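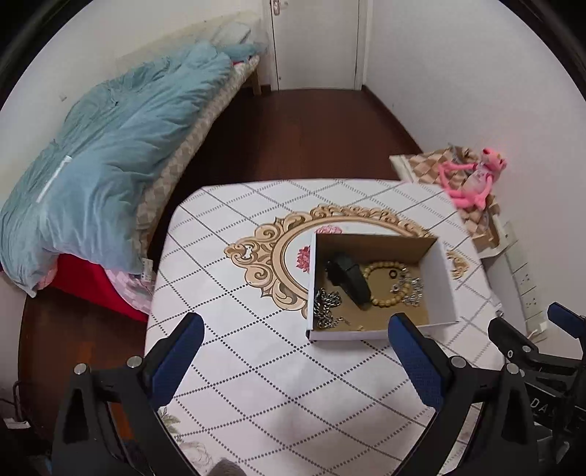
Amirhossein Hosseinzadeh

May, 7:40. Started with the tracker logs. The pose estimate from the right gripper still slips sideways when the fingers come down over the table, and the slip is close to one repeat of the tablecloth pattern. The cloth is a lattice of dotted diamonds. A feature matcher sees one crossing as good as the next, and with the gripper low most of what it has left to match is crossings. The gold scroll ornament in the middle should break the tie but the box sits over a good part of it.

I capped the extractor at 1,000 features per frame last week to keep the update inside its time budget. Plotted where they land. The lattice takes nearly all of them. The bed, the door and the pink panther on its cushion, all of which are unique and don't move, get a handful each. Replaced the global cap with a per-cell cap on a coarse grid, so the far half of the room gets a fixed share no matter how loud the cloth is. The slip went away on the first two recordings I replayed. On the next one it was still there but smaller.

Also found that the mask for the fingers was too tight. The blue pads are excluded but the screw heads on the black brackets were leaking through at the edge of the polygon. They are round, bright and perfectly stationary in camera coordinates, so the solver takes them as strong evidence that nothing is moving. Grew the mask. When the other gripper comes in from the right there is no mask for it at all, and a static polygon will not do since it goes where it likes. Robust loss handles it for now. A ticket is open.

10:15. Perception. The object list for this task is short and unpleasant: bead bracelet, metal chain, charms, a black ring, a black flat thing that the detector wants to call a wallet in some views and a watch strap in others. I don't care what it is called. I do care that the track ID changes every time the label does, and the planner then treats it as a new object and throws away the grasp it had queued. Moved association off the class label entirely. It now runs on mask overlap plus a small appearance embedding, and the label is carried along as a note. Should have been like this from the beginning.

The beads are the easy ones. They segment cleanly against the brown floor of the box, though they share a color family with it, and when the charms rest against them the mask merges both into one object. Whether that is wrong depends on whether the two are joined, and I can't decide it from a single view. Left it merged. If the pair moves together after a lift they stay one object, otherwise the tracker splits them. That rule is now written down in the code and not only in my head.

The chain is the bad one. Heaped in the corner of the box it is a blob with a gray texture, and depth on it is noise. The stereo fill puts a small hill there one frame and a hole the next. I stopped asking for depth on anything the segmenter marks as chain and use the fitted plane of the box floor with a fixed offset. Crude. It gives a stable height for the planner, and the pads are soft enough to forgive the offset.

12:30. Call with Choi. We disagree on whether the corner needs its own primitive. Choi wants the general grasp sampler in Drirnodik to find it given enough samples. My argument is that the walls remove nearly every approach angle, so most samples die in collision checking and we pay for each of them. Profiled it while we talked – collision checking is where the time goes, by a wide margin. Agreed to try seeding the sampler with approaches along the corner diagonal and leave the rest of it alone. If that fails I write the primitive. 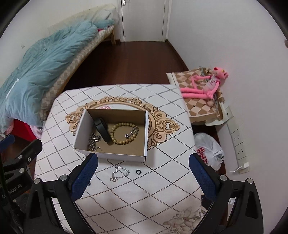
Page 174

2:50. Items outside the box. With the thin chain bracelet and the black ring on the cloth in front of it, the plane-offset trick picks up the wrong plane. The code assumed everything marked as chain was inside. It took the box floor for the bracelet on the table and planned to close the fingers too high. Fixed by testing the mask centroid against the box rim polygon before choosing the plane. The rim polygon was itself off at the front, where the wall is folded lower than at the back. The fitter assumed four walls of one height. It now fits each wall separately.

The ring is small, and lying near a line of lattice dots it loses confidence badly. The dots are black, the ring is black with a silver inner band. The segmenter proposes the ring together with two or three dots as one shape in some frames. I tried subtracting a model of the cloth pattern and dropped it after an hour. Folds bend the lattice and the residual is worse than the input. A size prior plus a check for the bright inner band does better with much less code. It will fail on a ring without a band. Noted in the readme.

4:30. Tooling. Metico dropped 424 frames on import and reported success. The cause is a timestamp comparison in the sync step: when the left and right streams differ by more than the tolerance it discards both and increments a counter that gets printed only in debug mode. Made it print always and fail the import above a threshold set in the config. Reimported everything after that. The gaps line up with two of the places where I had been blaming the tracker, so part of last week's tuning was against missing data. Reverted the motion prior to its old value, reran, no difference I could measure.

6:10. Seeded sampler results. The corner chain now gets a feasible plan on 3 of the replayed approaches, where yesterday it got none. The plans are ugly, with a wrist rotation late in the approach that would brush the side wall. Added a cost on late rotation. Planning time went up slightly and I have not looked into why.

Pushed the branch to the Jinholm server for the overnight run. Still open: dynamic mask for the second gripper, the split rule for beads and charms, and the box rim fit when a finger covers one of the front corners. I also want the rim fit cached between frames, but the cache key has to include the camera pose and I don't trust the pose enough yet. Sent Choi the profile and the plots.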